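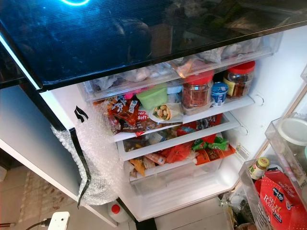 Monitor mixing for touring holiday shows
Speaker notes, afternoon session, Tadhg Sheehan

Opening (3 minutes)

Introduce self. Monitor engineer, four winters with the Juvetico tour, one before that at front of house. Mention that Sinéad Fitzgerald built the show file and should get the credit for the routing.

Scope: in-ear mixes for a large seated band with choir and strings. Wedges are out of scope. RF coordination is Mairéad's talk tomorrow, so send those questions to her.

Slide 2 - Input list

The show used 51 inputs at the stage rack. Strings on clip-on mics, choir on four overheads, drums behind a partial screen. Narrator on a headset with a handheld spare, same gain structure on both.

Point out that the choir overheads were never sent to the drummer or the bass player. They asked for choir in rehearsal. We gave them a stem from the playback system instead, which has no stage bleed in it.

Slide 3 - Venue spread

Smallest room: Dulow, a converted chapel, 281 seats. Largest: the Goka arena, 2061 seats sold with the upper tier curtained off. Same band, same songs, same show file.

In Dulow the drums reach every open microphone on the stage. High-pass the choir at 180 Hz and pull the overheads down in every mix except the conductor's. In Goka the problem is the slap off the back wall, which arrives late enough to pull singers behind the beat. Ambient mics down 6 dB for the vocal mixes.

Slide 4 - Click and count-in

Click goes to conductor, drums, bass, keys. Strings get the count-in only, then a mute on the snapshot at bar one. Muireann Brennan (leader, first violins) asked for this after the second rehearsal and it stayed for the whole run.

Pan the click slightly off center. Set the level in the quietest song in the set. If it is set in the loud opener it will leak from the cellists' earpieces in the carol section, and the choir overheads will pick it up.

Play audio clip A: leak at bar 12. Play clip B: same passage, corrected. House playback is left channel only, so check before starting.

Slide 5 - Snapshots

One per song, plus one for each spoken passage. Recall safe on: all preamp gains, talkback, narrator headset. Do not recall output levels to the packs. Players adjust those themselves and do not like them to move.

Story if time allows: the Ó Dubhghaill medley was cut to two verses in March rehearsals and the old snapshot order stayed in the file. Harp solo went out with the string mutes still on. Keep it short.

Slide 6 - Questions

Likely one: why not personal mixers? Answer - 22 players, limited riser space, and one more thing to power. Philomena Costello has the patch sheets at the side table. Slides go up on the session page tonight.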